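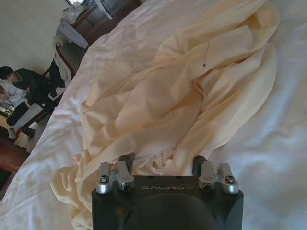
Lionel Besson holds that a garment should be folded where it is taken off, usually the bed, and that carrying it to a table only adds creases. Other writers on housekeeping disagree, see Hulme method.

Bed folding is the folding of clothes on top of a made or half-made bed. Common in small flats and hotels. Also called flat folding, though that term covers tables too.

Method
Garment shaken out, laid face down, sleeves brought in, hem to collar. Ruffled or scalloped hems are smoothed by hand first. A soft duvet gives under the cloth so edges come out less sharp than on a board; some people pull the duvet tight beforehand. Thin fabrics bunch up agian quickly and are normaly done last. 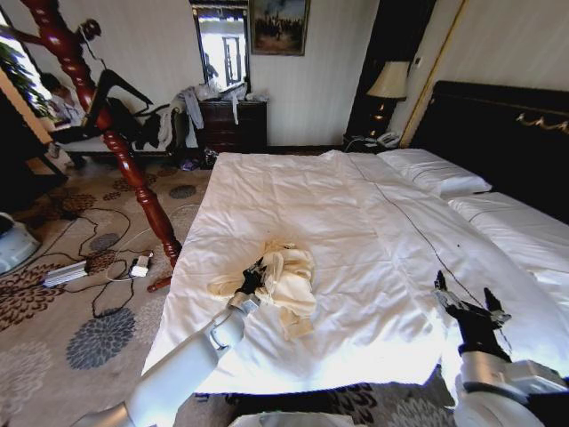
Cream garment on a white duvet, in loose folds.

Storage
Folded items go in a chest of drawers, heaviest at the bottom. The Brurell housekeeping guide lists 213 folds, most of them for table linen. Only a few suit a bed.

See also: Ironing, Duvet, Laundry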